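Cómo limpiar y mantener una moqueta gris de oficina

Publicado el martes, 3 de noviembre de 2020
Categoría: Suelos y textiles

En esta guía explico el método que utilizo para limpiar moqueta de pelo corto, la que se encuentra en muchas oficinas, talleres y salas de estudio. Lo aprendí en Prurnberg, donde trabajé en el mantenimiento de un edificio con moqueta en todas las plantas, y lo sigo aplicando ahora en Ornton, en locales más pequeños. Escribo para personas que limpian ellas mismas su oficina o su cuarto de trabajo y que no quieren alquilar una máquina grande cada vez.

El método sirve para fibra sintética, tanto en losetas como en rollo. Para lana, sisal o yute no sirve, y pido que no se intente: estas fibras soportan mal el agua y algunas se deforman para siempre.

Lo que se necesita

Un aspirador con cepillo giratorio que se pueda desconectar
Una boquilla estrecha
Un cepillo de mano de cerdas medianas
Dos cubos
Paños blancos de algodón, mínimo seis
Un pulverizador limpio
Jabón neutro sin colorante
Vinagre blanco de limpieza
Una cuchara de metal, sin filo
Un ventilador, si la habitación no tiene ventana

Los paños deben ser blancos. Una vez utilicé un paño rojo nuevo y pasé la tarde quitando una mancha que había hecho yo mismo.

Primer paso: retirar lo que se pueda mover

Saque las sillas, las papeleras, los cables sueltos y las cajas. Las mesas ligeras se levantan entre dos personas, no se arrastran. Si una mesa es demasiado pesada, déjela en su sitio y trabaje alrededor de las patas con la boquilla estrecha.

Debajo de las patas metálicas finas se forman marcas hundidas. Para recuperar el pelo, ponga un paño húmedo encima de la marca durante 25 minutos y después levante la fibra con el borde de la cuchara, con movimientos cortos. En una moqueta vieja la marca no desaparece del todo, pero se nota menos.

Segundo paso: aspirar en dos direcciones

Casi todo el mundo aspira demasiado rápido. El aspirador necesita tiempo para levantar la arena que está en la base del pelo, y esta arena es la que corta las fibras cuando se camina encima. Haga una pasada lenta desde la ventana hasta la puerta. Después repita en la dirección cruzada, de pared a pared.

Mi aspirador es un Tawhiri de tamaño mediano, ya con varios años. Tiene una rueda para la altura del cepillo, que yo pongo en la posición más baja que permita empujar sin esfuerzo. Si el aparato se frena solo o si el motor cambia de sonido, suba una posición.

En las losetas hay que vigilar las juntas. Si una esquina está levantada, el cepillo giratorio la coge y puede arrancarla. Desconecte el cepillo en esta zona y aspire solamente con la succión.

Tercer paso: los bordes y los encuentros con metal

El polvo se acumula donde la moqueta toca otra cosa: un zócalo, un armario, un perfil, una rejilla. Son pocos centímetros, pero en un suelo oscuro se ve enseguida una línea clara a lo largo del borde. Pase primero el cepillo de mano en seco, siempre hacia el centro de la habitación, y luego la boquilla estrecha.

Las superficies metálicas con ranuras se limpian antes que el suelo, de arriba hacia abajo. Utilice una brocha seca de pintor y siga la dirección de las ranuras. Después se puede pasar un paño apenas húmedo, bien escurrido, sin que caigan gotas sobre la moqueta.

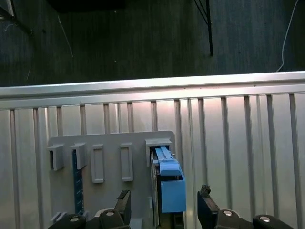

Panel metálico de ranuras verticales y moqueta gris oscura.

Si hay un borde con pequeñas muescas o dientes, no apriete el paño contra él. Los hilos de algodón se enganchan con facilidad y quedan colgando. Para estos sitios prefiero la brocha, o un cepillo de dientes viejo para las partes más estrechas.

No rocíe ningún producto directamente sobre el metal. Se rocía el paño, lejos del suelo, y después se frota. Algunos limpiadores para metal contienen aceite, y una gota de aceite en la moqueta atrae polvo durante meses.

Cuarto paso: tratar las manchas, una por una

Antes de aplicar cualquier producto, haga una prueba en un lugar escondido. Moje un paño blanco con la mezcla, apriételo contra la moqueta y espere diez minutos. Si el paño sale con color, deténgase y consulte al fabricante.

Mi mezcla básica es un litro de agua tibia con una cucharadita de jabón neutro. Parece muy poco jabón, lo sé. El error más frecuente que he visto es poner demasiado: el jabón que queda en la fibra se vuelve pegajoso y la mancha regresa, más grande, a las dos semanas.

Café y té. Absorba con un paño seco lo que todavía esté líquido. Aplique la mezcla con el pulverizador, presione con otro paño y repita hasta que salga limpio. Termine con agua sola. Si el café llevaba leche, hace falta una segunda ronda al día siguiente para evitar el olor.

Barro. Espere a que esté seco por completo. Esto cuesta paciencia, sobre todo si hay visitas, pero el barro húmedo solamente se extiende. Una vez seco, rómpalo con la cuchara y aspire.

Tinta de bolígrafo. Alcohol de limpieza en un bastoncillo de algodón, en cantidades mínimas, desde el borde de la mancha hacia su centro. No vierta alcohol sobre la moqueta, porque puede ablandar el adhesivo o el dorso. Ventile bien y mantenga lejos cualquier llama.

Goma de mascar. Ponga una bolsa con hielo encima hasta que la goma quede dura, y levántela con la cuchara.

Cal de agua. En las zonas donde gotea una planta o un aparato queda a veces una sombra blanquecina. Mezcle una parte de vinagre con tres partes de agua, aplique con el paño y aclare dos veces.

En todos los casos se presiona, no se frota. Al frotar, el pelo se abre y queda una zona con brillo distinto que ya no tiene remedio.

Quinto paso: limpieza húmeda de toda la superficie

Este paso lo hago una vez al año, normalmente en agosto, cuando la oficina está cerrada. Llene un cubo con la mezcla básica y otro con agua limpia. Trabaje por cuadrados de un metro: humedezca con el pulverizador, cepille suavemente en una sola dirección, recoja con un paño escurrido y aclare con el paño del segundo cubo. Cambie el agua en cuanto se vea gris.

Para una sala de 44 metros cuadrados necesito una mañana entera. Quien tenga una superficie mayor hará mejor en alquilar una máquina de inyección y extracción; en Ornton el alquiler de un día me costó 124 con el detergente incluido, y el depósito lo devolvieron por la tarde.

También existe la limpieza en seco con polvo. He probado el polvo Brirnora en una sala sin ventanas y el resultado me gustó, aunque hay que aspirar tres o cuatro veces para retirarlo todo. En los rincones siguió apareciendo un poco durante la semana siguiente.

El secado

Abra las ventanas, encienda el ventilador apuntando a lo largo del suelo y no a la pared, y deje los muebles fuera hasta el día siguiente. Si es imposible esperar, coloque un trozo de plástico debajo de cada pata metálica. El metal sin protección sobre fibra húmeda puede dejar óxido – y esta mancha es de las peores que conozco.

Con qué frecuencia

Zonas de paso: aspirar dos veces por semana
Debajo de las mesas: una vez por semana
Bordes, zócalos y partes metálicas: una vez al mes
Manchas: el mismo día, excepto el barro
Limpieza húmeda completa: una vez al año

Preguntas que me llegan a menudo

¿Puedo usar un limpiador de vapor? En losetas pegadas yo no lo hago. El calor puede soltar el adhesivo, y las esquinas se levantan.

¿El bicarbonato quita el olor? Ayuda con los olores ligeros. Espolvoree por la noche, aspire por la mañana y vacíe el depósito del aspirador el mismo día.

¿Vale la pena guardar losetas de repuesto? Sí. Guárdelas planas, en su caja, y con el número de lote escrito por fuera. Cuando cambie una, respete el sentido de la flecha que suele venir impresa en el dorso.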